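Section 4: Packing the case for the first time

Right, you've got the handle up and down, you've set the lock and you've written the number somewhere you'll find it again (not inside the case, please, Wahyudi Hartono at Skullow still gets letters about that one). Now we can put some clothes in it!

I've written this part for the smaller Lekus hard-shell, but the bigger one goes the same way, you just get more room to make a mess in. Give yourself an evening for the first go. It gets much quicker.

Before you start

Find a flat surface that takes the open case with space left over beside it. A big table is kindest to your back. The floor is fine too, and I packed on the floor at Serkero for two years with only my knees complaining.

1. Lay the case on its back with the wheels pointing away from you. Open both catches together. If one sticks, press the lid down with your palm and try again.

2. Open the lid all the way. Don't let it drop the last bit, the hinges are tough but they don't like being slammed.

3. Undo the straps and flop them over the sides. I always forget this and end up fishing them out from under a jumper.

4. Run your hand over the lining. A few creases are normal and they flatten once there's weight on them. If you find a tear, stop and turn to Section 9 before you pack anything.

Caution: a case on a table will roll if you stand it on its wheels, so keep it lying down until it's packed and you're ready to lift it to the floor.

Sorting and folding

5. Put everything you want to take next to the case, not in it. Yes, everything, even the things you're sure about. I lay mine out the night before and there's always a shirt that goes back in the wardrobe next morning.

6. Fold the thick things first: trousers, jackets, towels. Fold lengthwise, then into thirds, and smooth the air out with the flat of your hand. Pockets need emptying (I once washed and packed a bus pass, twice).

7. Roll the thin things. T-shirts, vests, pyjamas and so on. Tight rolls, with the loose end underneath.

Note: patterned clothes hide creases and plain ones show every single line, so I save the top of the pile for plain colours.

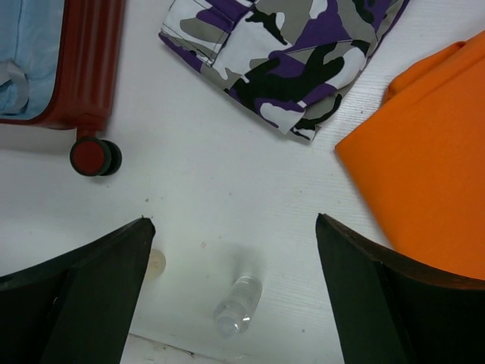

8. Heavy folded things go in at the wheel end, so that when the case stands up the weight is at the bottom and it doesn't topple over every time you let go. Shoes go here as well, in a bag, soles against the shell.

9. Fill the gaps with your rolls. Socks go inside the shoes, or down along the edges where nothing else will fit.

10. Lay your plain, easily creased things across the top, then bring the straps over and pull them snug. Snug, mind, you're holding the clothes still and there's no prize for squashing them flat.

11. Close the lid and do up the catches. If you have to sit on it, take something out. I know. Take it out anyway, usually it's the second towel.

Note: my wash bag weighs 700 grams when it's full, which surprised me, and the Hutapea bathroom scales we used for checking only agreed with each other if the case was held by a person and the person's own weight taken off afterwards. Do it that way and you'll get a sensible answer.

Caution: check your airline's limits for size and weight before you leave the house. They change, and I'm not going to print them here and get you stung at the desk.

Spare straps are part number 234 in the list at the back. Cleaning the shell and lining comes next, in Section 5.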